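Where should a big air purifier go in a shared workroom?

Posted in Home & Office Air
2,256 views

fitmont_upstairs

We just got one of those tall white metal purifiers, the cabinet kind with little holes punched all over it, for our workroom at Fitmont. The room is 17 feet long, and the only spot anyone will agree on is right up next to the end of a table. My worry is that the table is blocking it. Does it need open space on every side, or is it okay with one side kind of crowded? Also, people have already started using the top as a shelf (coffee, mail, you name it) and I'd love something I can point to when I ask them to stop!

Mesoveo
8 helpful votes

Ours has been next to a table since June and I've gotten pretty opinionated about it, so bear with me.

First thing, figure out where the air goes in and where it comes out. On a lot of the cabinet ones it gets pulled in through the holes in the panels and blown out the top, but check your manual, they don't all work that way. Hold a strip of toilet paper up to each side with the fan on high and you'll know in a minute.

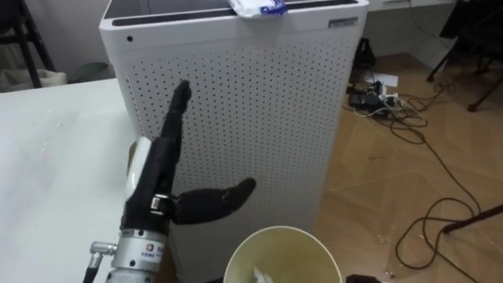

Mesoveo

The one I'm talking about has holes on the front and the side, with a dark gray vent strip along the top, and the white table comes right up to it on the left. I'd still leave a gap if you can get one. A foot is great, a hand's width is way better than nothing. If only one side can be clear, make it whichever side pulls in the most air.

And yes, the top! There's a crumpled plastic wrapper sitting on ours, so I'm not going to pretend we're perfect over here. Thin plastic is the stuff I'd be strictest about, it can lie flat over a vent and block a good piece of it. Coffee is worse in a different way, for obvious reasons. I'd put a small trash can within reach of the table, then the cups and used tissues have somewhere else to go.

Oh, and vacuum the little holes with the brush attachment. Turn it off and unplug it first.

Avcı

just pull it out from the wall and run it on high for an hour before everybody gets in. you're overthinking the table

wurkcombe_2726

Agree with the gap, but I'd look at the filter door before anything else. We had ours tucked in beautifully at Wurkcombe and then couldn't get the door open without dragging the table across the room. If yours opens from the front you're fine. If it's on the side, keep that side away from the table or you'll never change the filter.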